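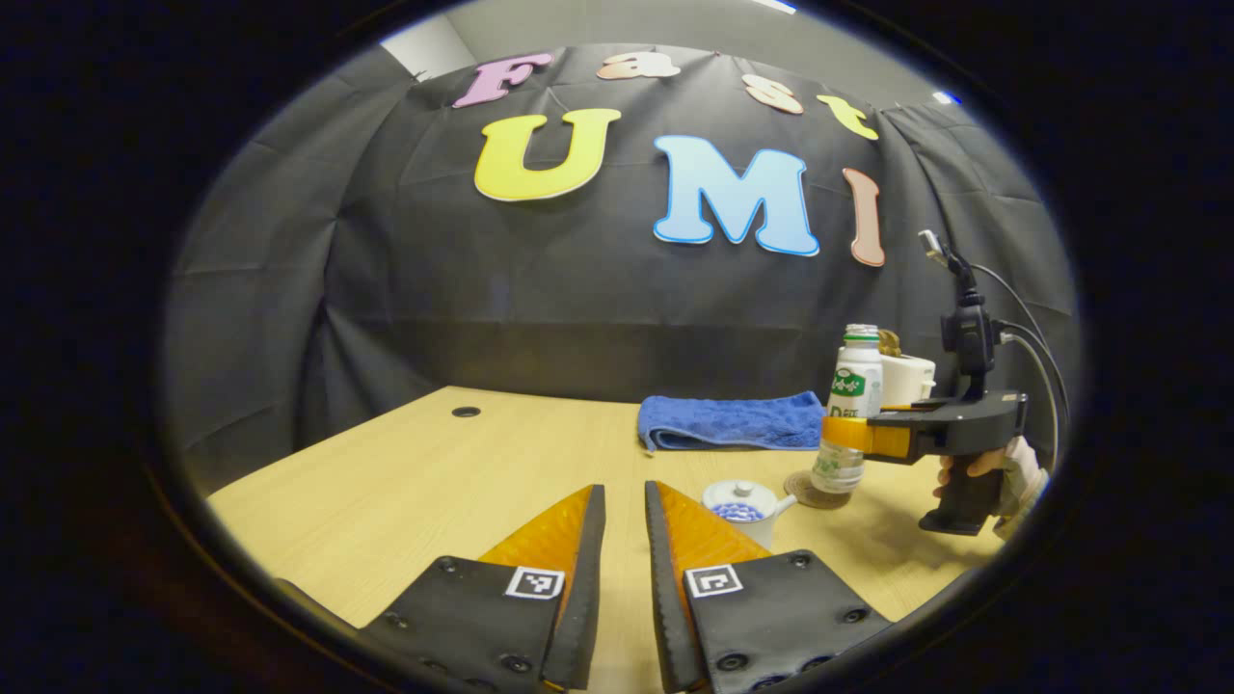
**Monday, table day (Skesmont, back room)**

Started 9.30, finished when the light went. Really pleased with this one, so writing it up properly while I still remember which pins went where.

**Curtain**

The black fabric is up and staying up. First go was with the spring clips from the Brokent drawer and they slid down the rail the moment I let go, so I swapped to the sewn hooks, one every 30 cm, and it hangs beautifully now. It's still wrinkled. I had the steamer out for a while and got the worst of the fold lines to relax a bit, then ran out of patience. If anyone fancies another go, do it from the back and keep the steam well away from the letters, I don't trust the glue with heat.

I like it wrinkled, to be fair. Flat black looked like a hole in the wall.

**Letters**

These are my favourite thing in the room! Foam, with a white outline on every one, "Fast" along the top and "UMI" below it. Colours as they went up:

- F pink, a cream, s peach, t yellow
- U yellow, M light blue, I salmon pink

I'd had the F and the I the same pink in the first sketch and it looked like a mistake. Salmon for the I is much better, and the yellow of the t and the yellow of the U sort of talk to each other across the rows.

Cutting notes for next time: the white layer goes first, cut oversize, then the colour on top. Sand the inside corners with the 200 grit before sticking anything, it's miserable to get in there afterwards. The bowl of the "a" took three attempts. Save the template, it's in the flat folder with the Groltness order sheet.

Fixing: one Calvo pin at each top corner, pushed through the cloth from behind, and a dab of fabric glue lower down. The M is the heavy one. Check it before trusting it.

**Table**

Top sanded lightly and wiped down twice. It's such a nice pale piece of wood, very fine grain, and it seems daft to cover it, so no cloth. Height from floor to top is 73 cm with the new feet on, and it has finally stopped rocking. The cable grommet is at the left end. Please don't put small things near it. I have already fished out a pen lid and a ball (see below).

**Things on the table**

Blue towel, the terry one, folded flat and kept at the back edge. I tried it rolled as well and it kept wandering. Folded is the way. The texture is lovely against the plain wood and the blue picks up the M.

Plastic bottle with the green and white label, the Japanese one, on the round cork coaster. I can't read the label, so if somebody can, write it in here! The coaster was an afterthought and I now think it's the best thing I did all day. It gives the bottle a proper home, you always know where it goes back to, and the brown warms everything up a little.

Small white pot with the blue and white balls, a bit in front of the bottle and to the left of it. Ceramic, has a lid, has a sort of spout that could pass for a handle. The balls sit right up in the opening and are so cheerful. I started with all the blue ones together and it looked dull, then tipped them out and mixed them on a tray. Much better. Bag of spares is on the shelf, bag marked 33.

Behind the bottle, the white box and the little gold thing. Leave them where they are for now. The box makes a quiet background for the green cap and the gold just peeps over the top of it. I moved the gold piece out front at lunch and it took over completely.

**Tidying**

Order that worked, starting from a mess: towel first, at the back. Coaster next, then the bottle. Pot after that, and top it up last so you're not carrying it about full. Sweep the floor for balls. They go under the curtain and you only find them with your foot.

Off-cuts of foam are in the shallow drawer by colour. There's loads of the light blue left, enough for another M at least, hardly any cream.

**Still to do**

- second coaster, same cork if Brokent have it
- steam the right-hand side of the curtain (carefully)
- felt pads under the pot, I don't like the noise it makes on the wood
- decide about the wall above the curtain. The grey is fine. A paper border would be fun, if there's foam board left over from the Groltness order
- mark the coaster position underneath in pencil

Feet checked again at 4. No rocking.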